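Prévoir l'achat d'une pince pour ranger la table

Avant de commander, listez les déchets à ramasser : emballages froissés, sachets longs, petits papiers. Un plastique souple demande des mors qui s'ouvrent large et des embouts de rechange. Comptez 1339 euros pour le modèle Zaden, plus deux jeux d'embouts. Posez la poubelle contre la table, à portée de bras.
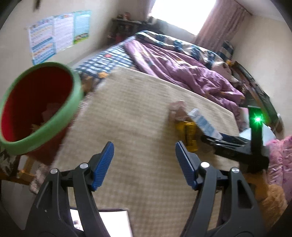 Viera Mikuš répond qu'elle garderait plutôt une part du budget pour les embouts, car les siens ont tenu neuf mois. Elle conseille aussi d'attendre les tarifs de décembre.

Demandez un devis écrit, port compris.

Contact | © Kidstead | Haut de page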